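Ticket 1116: Television in the residents' lounge turns itself over to the shopping channel
Site: Rustthorpe, ground floor lounge
Equipment: Gautam set-top box, Grerkeo television
Status: Closed, with reservations 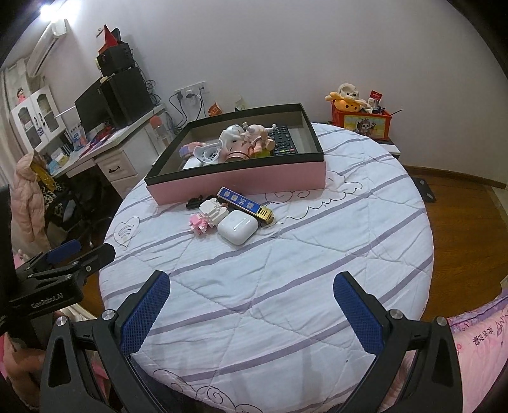 Reported fault

Every evening, a little after seven, the television leaves whatever it is showing and goes to a channel selling cubic zirconia. Residents change it back. It stays put for anything from a minute to half an hour, then returns to the jewellery. Reported in October by the front desk, who described the mood in the lounge as "not good". The quiz final was involved.

Priority was set to Low by the system and to Urgent by everybody who lives there.

First response

Advised the site to switch the box off and on again. Site replied that they had been doing so since the spring as a matter of routine and would like something else, please.

Asked for the software version. Site sent the serial number. Asked again. Site sent the serial number in capitals.

Second response

Full reset of the Gautam box, done over the phone. This wiped the favourites list, which had taken one resident most of a winter to put in order. Please note for future tickets: ASK ABOUT FAVOURITES FIRST. The fault came back the same evening at 19:10, so we had achieved the loss of the favourites and nothing else.

Referred to Ovitz, who hold the maintenance contract for the aerial and the cabling. Ovitz replied that signal strength was well within limits and that a weak signal does not, in their experience, develop a taste for earrings. Fair.

Site visit

Attended at 18:30 with a spare box. Fitted it, retuned, sat down to wait. At 19:06 the spare box went to the shopping channel. Swapped the HDMI lead to be thorough, and was told by the back row that I was in the way.

Checked the following:
Sleep timer and reminders: none set.
Parental controls: off.
Control over HDMI from the television: on, so turned off. No change.
Batteries in the lounge remote: removed altogether. No change, which was the first useful thing to happen all evening.

If the box still changes channel with no batteries in its remote, the instruction is coming from somewhere else. Put a strip of black tape over the infrared window on the front of the box. The channel stayed where it was for the whole of a programme about canals. Took the tape off and we were back among the bracelets within 5 minutes.

Cause

The lounge has a glass partition along one side, with the small sitting room behind it. The sitting room has its own Gautam box, same model, and its own remote, which listens and speaks on the same code as ours. Come seven o'clock the sitting room puts on the jewellery, and the signal goes through the glass without so much as a knock.

The sitting room had also noticed that their set kept changing to quizzes. They had assumed it was deliberate and had been retaliating.

Fix

Changed the sitting room remote and box to code 2 (hold Menu and 2 for 6 seconds, then confirm on screen). The lounge pair stays on code 1. Tested both rooms from both sides of the glass, with no crossover.

Put a label on the back of each remote. If the remotes swap rooms, neither will work and this ticket will be reopened as "television broken again".

Outstanding

Favourites list still to be rebuilt. The resident concerned has supplied the correct order on two sheets of paper and would like it done by someone else.

Site has asked whether the shopping channel can be removed from the lounge box completely. It can, under Settings, Channels, Hide. Left undone for now, as there was a show of hands and it was closer than expected.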